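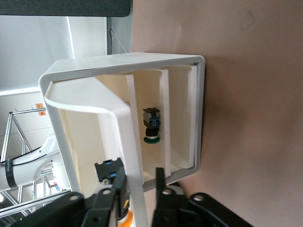
*White three-section box, one push button or connector with a green base in the middle bit so far*

**Sorting switches and buttons: dividers or bags?**

**solderdad_kev** wrote:

Right, settle something for me. I've finally started on the big tub of panel bits (push buttons, contact blocks, connectors, all the stuff I brought home when the old workshop shut) and I want it in proper compartments. The white box up top is the one I'm trying. Three sections, tall dividers, nice rounded corners, cream inside so you can find a dark part without a torch. I paid 139 for a stack of them from Kekden, which my other half thinks is daft.

Plan is buttons in the middle, contact blocks one side, odds and sods the other. Does anyone do it differently? I've got until Wednesday before the spare room has to be a spare room again.

---

**Zlata Savchuk** wrote:

Ooh, I like those! I'd keep whole buttons apart from the loose blocks though, and I'd sort by colour before anything else. Green in one, red in another, then everything that isn't a button goes somewhere else entirely. When I'm building a panel I'm always hunting for "a green one", never for "a 22 mil one with a particular terminal".

---

**grumpy_marlin** wrote:

Bags. Grip-seal bags in a shoebox with a label on the front of each. I have 700 odd bits stored that way and it cost me next to nothing. Three compartments is no use to anybody with a proper collection, you'll have it full by teatime and then you're buying more boxes.

---

**solderdad_kev** wrote:

@grumpy_marlin I had bags. I had bags for years! Every time I wanted one part I tipped out four bags and put the stuff back in the wrong ones. And the bags go cloudy.

@Zlata colour is a good shout. Trouble is I've got a mountain of green and hardly any yellow, so one section would be rammed and another would have two lonely buttons rattling in it.

---

**Zlata Savchuk** wrote:

So give green its own box and let the others share :) It doesn't have to be even. My red section is mostly air and I've never lost sleep over it.

---

**pipkin70** wrote:

Open front is what would worry me. Do you stand them up or lay them flat? I had some Plattner trays that were open on one side and every time the cat went along the shelf I was picking contact blocks out of the carpet. Went over to Bolero drawers in June and haven't looked back, though the runners are a bit stiff.

---

**solderdad_kev** wrote:

Flat on the bench while I'm sorting, then I was going to stand them up on the shelf. Hadn't thought about things falling out, no cat but I do have a seven year old. Might leave them flat.

---

**grumpy_marlin** wrote:

Things don't fall out of bags.

---

**tessa_w** wrote:

Ignore him Kev, he says this on every storage thread. What I'd do is chuck half of it first. Are you really going to use them all? I went through mine over the winter and kept 70, and I still haven't used more than a handful.

---

**pipkin70** wrote:

Chuck?? Tessa no. Good push buttons are dear now, Tomgate want silly money for the ones with the legend plates. At least put them up on the swaps board.

---

**tessa_w** wrote:

Fine, swap them. But you can't tell me a man needs a whole tub of green buttons.

---

**solderdad_kev** wrote:

This man does.

Anyway, I'm going with Zlata's colours and see how far I get. Blocks go in a separate box, and anything with a cracked housing goes in a carrier bag for the swaps lot to pick over. Has anyone found labels that stick to this sort of plastic? Mine curl up at the corners after a week.

---

**Zlata Savchuk** wrote:

Wipe it down with meths first and let it dry properly. Or write on masking tape, it looks rubbish but it stays put.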